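Budgeting for the second robot cell
Speaker notes, site planning talk, 2019-07-24

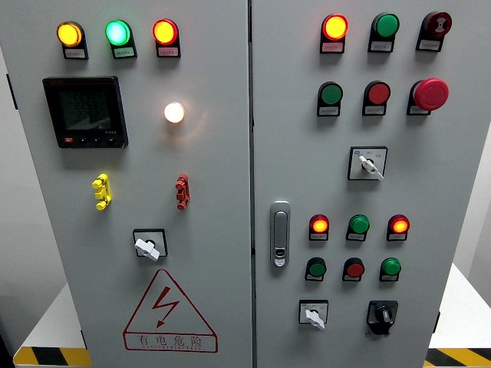

Start with the money, as that is what people came for. The Lerkska quote covers the arm, the base plate and two days of commissioning. It doesn't cover the panel. On the first cell we put the panel under "sundries" and ended up paying for it out of the maintenance budget, and I don't want to do that again. Point at the doors. Three lamps in a row at the top left, a digital meter, the rotary switch, then the right-hand door with its push buttons and the big red emergency stop. Each of those is a line on somebody's parts list, and each one has to be wired and labelled. The warning on the left door is in Chinese with a very small line of English under it. Ask for full-size English labels at the order stage. Adding them later is a separate job with a separate call-out.

Next: what goes in the budget
Robot and base plate, Lerkska.
Control panel, Quintana. Get the door layout drawing before signing.
Guarding and floor marking. Ploveo have quoted for this, the other quote hasn't come in.
Power supply to the bay. Our own electricians, but their hours still go in.
Training for 9 operators, both shifts.
Spares.

On spares, slow down a bit. Last time we bought none. Lamps and push buttons are cheap and we should keep a box of them. Emergency stop parts go in the same box. The drive is the expensive one and the delivery time is 18 weeks, so we have to decide now if we carry one on the shelf or accept the risk. My own view is carry one and share it between the two cells. That only works if both cells use the same drive, so it needs writing into the Lerkska order.

Lease or buy
Flosora will lease the whole cell over 43 months, service included. It costs more in total. It would also come out of running costs, and we wouldn't be waiting for the capital round in September. Show both columns and leave them up while people read. Don't push either one. If asked: at the end of the lease the cell goes back unless we pay the settlement figure, and that figure is not in the quote yet.

Floor space
Leave room to open the panel doors fully. Cell one has a bench too close and it has to be dragged out each time. Mark the door swing on the plan.

Questions I expect
Can we reuse the old panel? No, not enough spare ways in it.
Who signs off the safety check? Outside assessor, cost to be added.
Can it wait a year? Yes, but the Lerkska price is only held until the end of September.

Leave time for the night shift people, they have to go at ten to.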